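Frequently Asked Questions: Small Appliance and Gadget Drop-Off at the Stisadville Repair Room

We get a lot of the same questions at the front counter, and we do love to chat, but the line can get long by mid-morning! So Seema Yadav and I have written down the answers we give most often. If yours isn't covered, come in and ask anyway.

What can I bring in?
Pretty much anything that sits on a table and has a plug or a battery in it: radios, alarm clocks, desk fans, old tape players, kitchen scales. We took in 405 items last year, and a good many were things people had given up on years ago and kept in a closet (we understand completely, our closets are the same).

Is there a size limit?
Yes, a friendly one. If you can carry it from your car by yourself, it's fine. Our workbenches are only so deep, and a microwave takes up most of one.

How much does it cost?
Looking it over is free. If we need to order a part, we call you with the price first and wait for your okay. Please leave a number you really do pick up.

Do I need the original box or manual?
Not at all, though if you still have the manual, do bring it along. We have 171 of them in the filing cabinet by now and we're always happy to copy another.

Should I take the batteries out?
Please do, and put them in a small bag with your name on it. If they've leaked and are stuck, leave them alone and tell us when you drop the item off.

How long will you keep my things?
Most items are ready in 2 weeks. August is slower, so give us a little extra time then. We put a paper tag on everything, and you keep the matching stub.

Can I stay and watch?
Of course! Pull up a stool. Kaja also runs a beginners' table from 10 a.m. to noon, where you can open up your own gadget with somebody beside you who has done it before.

Kaja Žukauskas, Stisadville Repair Room

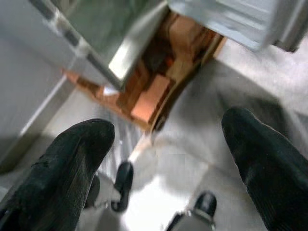
What is the best way to clean a dusty metal case before I bring it in?
Unplug it and wipe it down with a soft, dry cloth, then use a clean paintbrush around the buttons and vents. Leave any sticky spots for us.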